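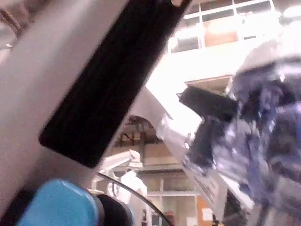 Notebook 4, p. 119

September, late afternoon
Entered by the dye bench, Nurkirside workshop
Print this page | E-mail this page

Back to the walnut hulls, and I must say I'm glad of it after all that fuss with the madder. The hulls from the Hsueh garden had been soaking in the big crock since the last entry, and the smell when I lifted the lid was really something (open both windows first, whoever does it next!). Strained twice through the old muslin, then warmed slowly with 2000 ml of rainwater and left to sit while I had my tea.

Put in 16 small skeins of the Himus wool, half of them mordanted with alum and half plain. The plain ones took the colour every bit as well, a lovely deep brown with a touch of fox in it, and I can't see myself bothering with alum for walnut again. One skein came out patchy where I'd tied it too tight, my own silly fault.

Still to do: an iron dip on four of the plain skeins, and a proper wash test with the Nonex soap. Labels are on the string, please don't take them off until they're dry. We are nearly out of muslin too.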